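I got Lewis McIver on a video call at seven in the morning his time, and he was already on his second coffee and halfway under a sink. Not for work, mind you. He'd put one of his own leak sensors down there the night before and wanted to know why it had gone off at 3 a.m. (Condensation on the cold pipe. He was thrilled.)

McIver runs product at Truvness, the small outfit behind the Amulel, a puck about as big as a cookie that you slide behind the washing machine and forget. It has been out since March, and I've had three of them at my place for most of that time, so I came with a list.

First up, the price. A starter set is $243, and I told him that made me wince. "It made me wince too," he said. "We wanted to hit 200 even. Then we tried the cheaper battery and it died on us in the garage over one cold winter, and I wasn't going to ship that." The big bundle, with the shutoff valve, is $649, and he doesn't think most people need it. "If you rent, skip the valve! Please. Your landlord will not thank you." 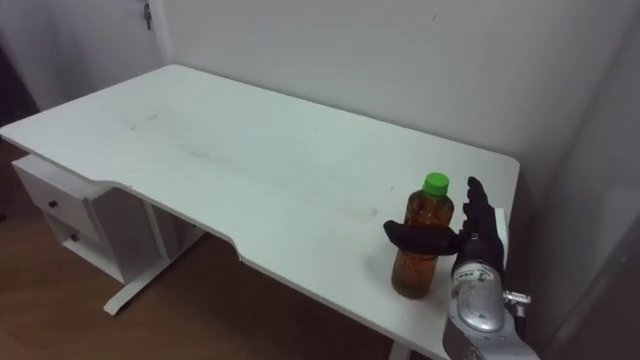
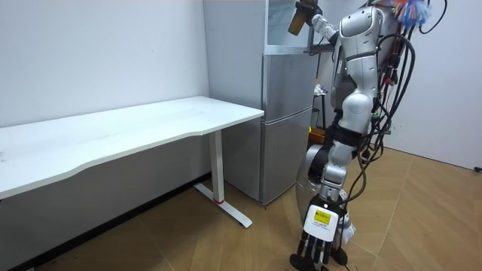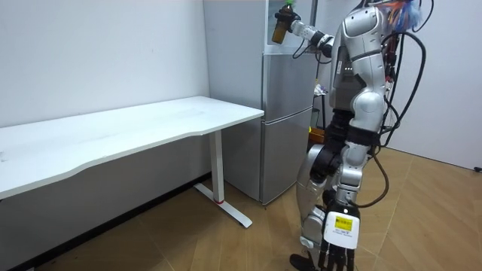

We spent a good while on the app, which I'd call my least favorite part of the whole thing. Alerts come fast, but renaming a sensor takes me through four screens, and my upstairs bathroom was called "Puck 2" until last month. McIver put his head in his hands when I brought it up. "I know. I know! My mom calls me about that one. It's getting fixed in the next update, and you'll be able to just tap the name."

He was a lot cagier about voice control. Right now the pucks only talk to the Grokix hub, so if you own some other hub you're stuck with phone alerts and the siren. I asked him straight out when that would change and got a long pause, then a laugh. "We're working on it. I'd love to give you a month, but last time I gave somebody a month I got 300 emails when we missed it."

What about the siren? Mine went off while I was mopping and I nearly threw the bucket. He says you can drop the volume in settings (true, I checked, it's under Sounds and then Advanced, for some reason) but he won't let people turn it off completely. "Phones get left in the car. The beep is for whoever's home."

The name of the next one slipped out near the end. It's called Echeverría, after the street where he had his first apartment, and it's meant to clamp onto a pipe and listen for slow leaks inside the wall. I wanted a lot more than that, but all he'd give me was that it runs on the same battery and that his kitchen has two of them in it already. "One works great," he said. "The other one thinks my dishwasher is a flood."

Then he had to go. The thing under the sink was beeping again.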